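This site uses cookies to keep your basket and remember your skin type. OK / Manage cookies

Print this page | E-mail this thread

Temomus customer help: pump stuck on Overnight Hand Cream
Status: solved

Usha Salian wrote:
Hi! First off I love this cream, it's the only thing that got my knuckles through December. I'm on my second bottle and the pump won't come up. I've twisted it both ways and the collar just spins round and round with it. Is there a trick?

Anjani Oei (Temomus help) wrote:
Hi Usha, so glad your knuckles are happy! Hold the collar still with one hand and turn only the nozzle to the left. If it's still spinning, run the neck under warm water for 2 minutes, dry it well and try again.

Usha Salian wrote:
Warm water did it, it popped right up!! But now I've pumped and pumped and nothing comes out. I must have done 40 presses.

Anjani Oei wrote:
Ooh, nearly there! That sounds like an air pocket. Unscrew the whole pump, tap the bottle on a folded towel, then screw it back on tight and give it four slow presses, all the way down each time.
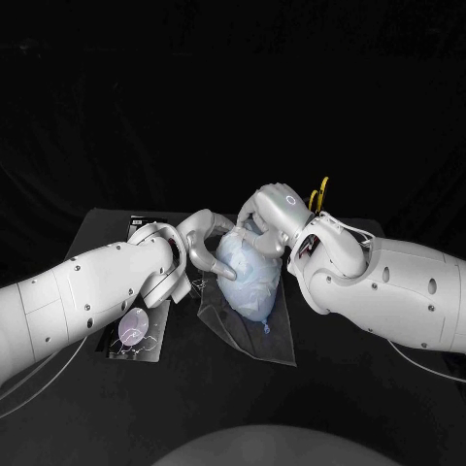 Usha Salian wrote:
It works! Third press and out came a lovely big blob, far more than I needed, so my elbows got some too. They feel amazing. Do you sell the pump by itself? I'd love one for my body lotion.

Anjani Oei wrote:
Yay, lucky elbows! We don't sell pumps separately yet but I've passed it on to Kirsten Bisgaard, who looks after our packaging. I'm closing this one, just reply if it sticks again.

Ticket closed 30 March 2018

Contact us | © Temomus | Back to top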